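Wullen School of Household Studies
Course 25: Care and Storage of Personal Items
Handout for Unit 2: Sorting Small Accessories

Instructor: Nikola Perić
Issued 7/30/24

Purpose of the unit

Students will learn to sort a mixed collection of hair and wrist accessories and to assign each group to a suitable container. The unit prepares students for the drawer assignment due in September.

Work surface

Spread the collection on a flat surface large enough to keep items from touching. A made bed is acceptable. Patterned covers make small pins and clear beads harder to find, and students who use one should run a hand over the fabric before clearing it. A shallow tray with a raised rim is placed within reach and receives items as they are sorted.

Groups

Ties: coiled plastic ties, braided fabric ties, cord elastics and scrunchies.
Clips: snap clips, claw clips and decorated metal clips.
Wrist items: bangles, silicone bands and beaded bracelets.
Chains: necklaces, loose links and pendants.
Parts: single beads, detached ornaments, thread and string.

Coiled ties are often mistaken for bracelets. The two may share a tray during the first pass and are separated in the second. Ties that have lost their shape are set aside for review.

Procedure

1. Remove chains first. Tangled chains are laid flat and are not pulled. Untangling is covered in Unit 4.
2. Pick up rigid items one at a time by the widest part.
3. Collect ties and wrist items in the tray.
4. Check clips for caught hair and thread. Close snap clips before storing them.
5. Place parts in a lidded container. Do not discard a bead until the full collection has been examined.

Storage

The Storkon divided box is used in class. Students may substitute any box with separate compartments. Label each compartment by group and avoid the word "miscellaneous." Work is assessed on grouping, handling and labeling, for a total of 64 points. 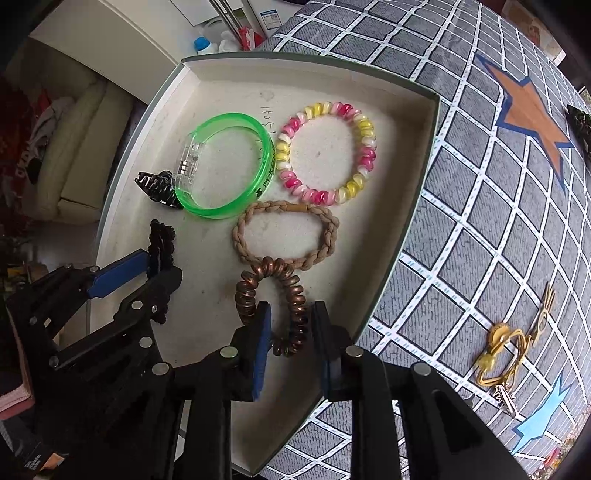
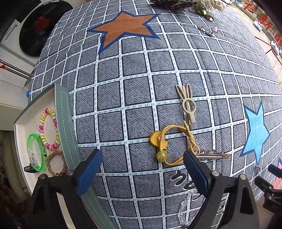
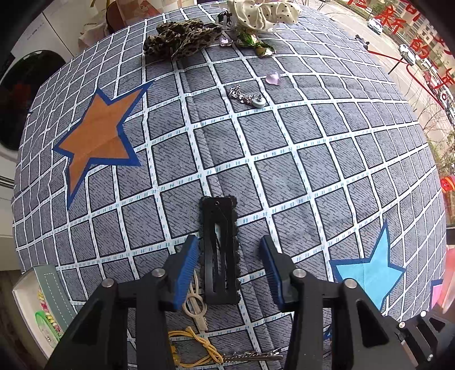
Figure 1. Hair accessories during sorting: ties and a green band in the tray (first), tray and bedspread (second), clip, cords and chains on the cover (third).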